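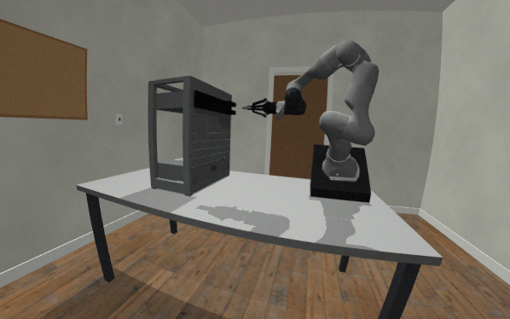
Pale walls, plank floor, one long table.

I have been trying to pick a paint color since February. The room is small, it gets light from one window, and it is currently the shade of a manila folder that has been through a divorce. The plan was to fix this over a long weekend. I now own 6 sample pots and a wall that looks like a bruise chart.

The trouble started at the Zepeda paint counter, where they hand you a fan deck with 495 colors in it and then go help somebody else. I took it home. I went through it at breakfast, at lunch, and once at 2 a.m. with a flashlight, and I can report that up to 75 of those colors are the same white. One is called Quiet Linen. One is called Linen, Quietly. I bought both.

My brother-in-law, Leopoldo Escobedo, painted his whole downstairs in a day and a half using whatever was on the clearance shelf. It looks great. I don't want to talk about it.

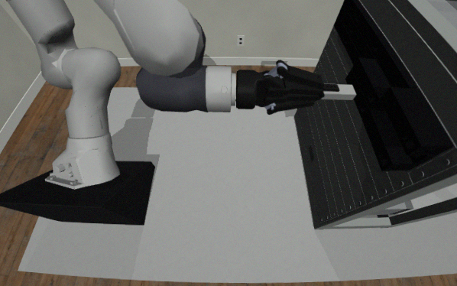 White is harder than any real color, and I say this as a person who once lived with a mustard bathroom. On the card it's just white. Put it on the wall and it goes pink by noon and blue by supper. What's next to it matters even more. A plain white block held up near black slats, with black fingers around it, looks about as white as white gets. Hold my sample card against my beige couch and it looks like old teeth. So I spent an evening carrying the card around the house, trying it against the stove, the bookcase and the dog, and the only thing it flattered was the stove.

I did call a color consultant from Grellard. She wanted $181 for an hour, and for that I would get "a palette story." I asked if the story ended with a painted room. She said that was up to me, and I have to admit she had me there.
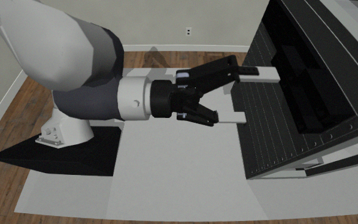

Where things stand

I've ruled out the two Linens. I've also ruled out Dorkilano Mist, a gray-green that was lovely for one coat and then turned into a dentist's office on the second. Still in the running are a warm gray and something called Biscuit, though my wife says Biscuit is what we already have. I held it up to the wall by the light switch and lost it for a second, so she may have a point.

The ceiling will stay as it is. I looked up once, saw how much of it there was, and went back downstairs.

If anyone has used the Rarkside primer over old semi-gloss, let me know whether you sanded first. The can says you don't need to. Leopoldo also says you don't need to, and that's what worries me.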